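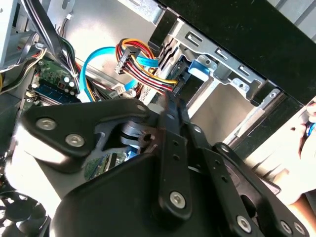
23/09/2018

Spent the afternoon on the Kakden tower. Drive bays first. The rails are blue plastic clips, and I would sooner handle those than screws. SATA power comes off the same loom as everything else, so I noted the routing before touching any of it. The loom is stiff and does not like being folded back twice.

Board next. Processor still in its socket with the bracket down, no cooler fitted. The Andreadis one is in the drawer but I have run out of paste. Ordered a tube from Widby - 993 in the old catalogue, 3270 in the new one, same item.
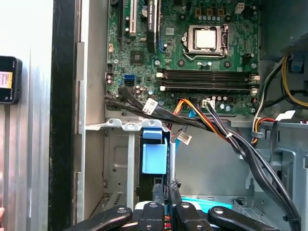

Memory to go in after that. I have 2 sticks of 4000 MB put by and will try them one at a time. The four-pin lead can stay where it is. I want the main cable bundle tied nearer the chassis wall, with the labels kept on, or I shall be guessing again in November.

We use cookies to remember your reading preferences. Accept | Manage settings

Laid on its side, the case is far easier to work in. 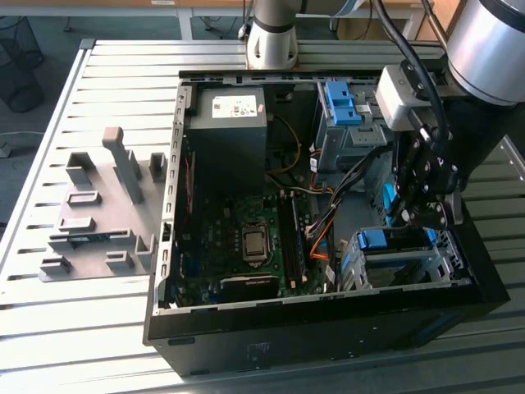

Power supply stays. Dadent quoted for a replacement and I see no case for it until this one has been on the tester. Dust with the soft brush, never the vacuum.

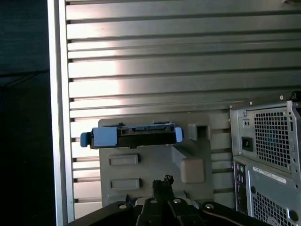 Carrier latches want checking for play before a disk goes back in. If one is slack I will swap it with the spare from the Widby box. Paste due Thursday.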